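Butt Street swap room opens its doors again

10 July 2022

I finally made it to the Bustora swap room this morning, and I'm so glad I did! The place shut in April for repairs to the floor, and it has reopened with a whole new corner for odds and ends (my favorite part, of course). Sohail Kakakhel, who runs it, told me 67 people came through before lunch.

The small stuff goes in a big gray metal bin on a wooden table - pretty scuffed up inside, with plenty of life left in it. I spotted a little pink thing shaped like a case, something round and yellow like a cup or a lid, and a long blue piece with a grid on top. I went home with two jars and a puzzle. 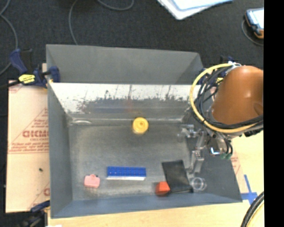 When to go

The room is open until 2 every afternoon this month. Drop-offs are at the side door, and please keep them small - the shelves for bigger things are full until August.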